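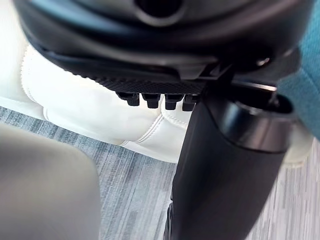
The Dindness Lantern Walk is a yearly street event in the old market quarter of Dindness, held every January and best known these days for the long argument over its road closures. I've lived two streets away for 23 years, so I'm writing this entry partly from the town records and partly from memory (corrections welcome!).

History

The walk began as a short stroll by 200 or so neighbors from the Plokico Street chapel down to the river. By its tenth year more than 1000 people were turning up, and the town started closing Fustard Lane to cars for the evening. I remember that first closure well – my kids drew chalk fish all the way down the middle of the road.

Permit dispute

Trouble came when the closure grew from one street to 7. Shop owners on Insaurralde Square complained that delivery vans couldn't reach them, and a group of residents asked the town for a proper public hearing before any more permits were handed out. They got one, and it ran until nearly midnight. I was there for most of it and ate a whole bag of peanuts.

The town settled on a shorter closure, with the square left open to vans until late afternoon. Some residents still want the walk moved to the riverside park – I don't, but I can see why they're tired of the noise.

Route

Walkers gather at the chapel, go down Fustard Lane and finish at the lower bridge. Dogs are allowed on leashes.

Last updated 16 March 2024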